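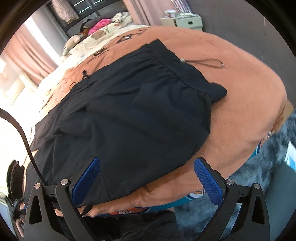 Do Your Clothes Really Need Washing After One Wear?

Somebody in your house has probably told you that if you've worn it, it's dirty. Somebody else has probably told you that it's fine, put it back in the drawer. They can't both be right. So who should you believe?

Let's start with what "dirty" means. Your skin makes sweat and oil, and it sheds tiny dead flakes all day long. Some of that rubs off on whatever you're wearing. Fresh sweat has hardly any smell. The smell comes later, when bacteria that live on your skin feed on the sweat and leave smelly stuff behind. More sweat usually means more smell, and that's why socks go bad so much faster than a jacket.

Now you can see the problem with a rule like "wash everything after one wear." It treats a sock and a jacket as the same thing. Underwear and socks do need washing every time. So does anything you played soccer in. But a pair of pants you wore to sit through math class? Look at them. Sniff them. If there are no stains and no smell, they can probably go another day.

Be careful with the sniff test, though. Your nose gets used to smells that stay around, including your own. If you've had the sweatshirt on since breakfast, you're a bad judge of it. Take it off, go do something else, and come back. Or ask a brother or sister, who will be glad to tell you.

Dark colors can fool you too. A splash of juice shows up right away on a white shirt and may hardly show at all on a black one. The black shirt isn't any cleaner. Hold it near a window and check again.

What about the soap?

Suppose you see an ad for a detergent called Fitix that says it "removes 1,000 kinds of stains." Sounds great! But ask a few questions. Who counted? What is a kind of stain? Is grape juice one kind and grape jelly another? Did the stains come out all the way, or did they just get lighter? A big number can make you feel as if something has been proved when all you've been given is a big number.

You can run a better test at home. Ask a grown-up for 2 old white rags that match. Put the same amount of ketchup on each one and let them dry. Wash one in plain cold water and the other in cold water with detergent, and rub both for the same amount of time. Let them dry and compare. If the plain water did nearly as well, that's worth knowing. Try it again with cooking oil, and see if you get the same answer. Oil doesn't mix with water, so my guess is that you won't. But don't take my word for it. Go get the rags.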